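Selecting a Replacement Handset for Field Use

In April this household retired a Tennant flip phone after 12 years of service. The hinge had loosened and the battery door no longer closed. The following notes set out how its replacement was chosen, and may be of use to readers who prefer a phone with buttons.

The requirements were modest. The handset had to place and receive calls, send short text messages, and hold a charge through a weekend away from any outlet. It also had to accept 2 SIM cards, as the author keeps separate numbers for work and for family. A camera was considered optional. A large screen was considered a disadvantage, given past experience with cracked glass.

Three models were compared: the Fernura Keypad, the Hemthorpe Trail and the Ernico Solo. The Fernura was the lightest and had the clearest earpiece, but its keys are small and closely set, and they could not be worked reliably with gloves on. The Hemthorpe has generous keys and a bright flashlight, operated by holding down the zero key. The Ernico was withdrawn from consideration at an early stage - its second SIM slot is shared with the memory card, so the two cannot be used together.

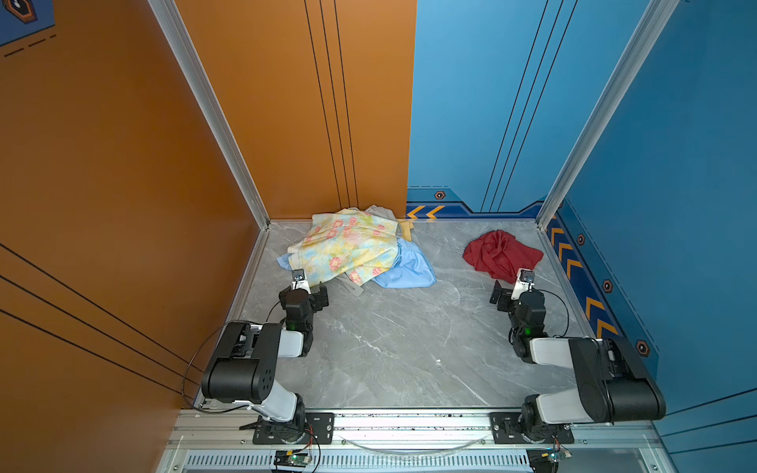 Two arms on a shared rail, with cloth on the marble-patterned surface.

Battery life was the deciding factor. The Hemthorpe is supplied with a 2000mAh battery. With both SIM cards active and a few calls each day, it ran for over 3 days before the low battery warning appeared. The Fernura required charging every second night under the same conditions. Both phones charge through the older style of connector, and readers who have discarded those cables should plan accordingly.

Donnie Jardine kindly lent a second Hemthorpe so that call quality could be tested between two identical units. Voices were clear indoors. Outdoors, in wind, the microphone performed less well, and it was necessary to turn away or cup a hand over the lower edge.

Certain shortcomings should be recorded. The contact list cannot be sorted by last name. The alarm has one volume setting, and it is a loud one - this was established early on a Sunday morning. Predictive text is switched on by default and must be turned off separately for each SIM card.

The Hemthorpe Trail has been retained. The Fernura was returned within the permitted period, and the refund arrived the following week.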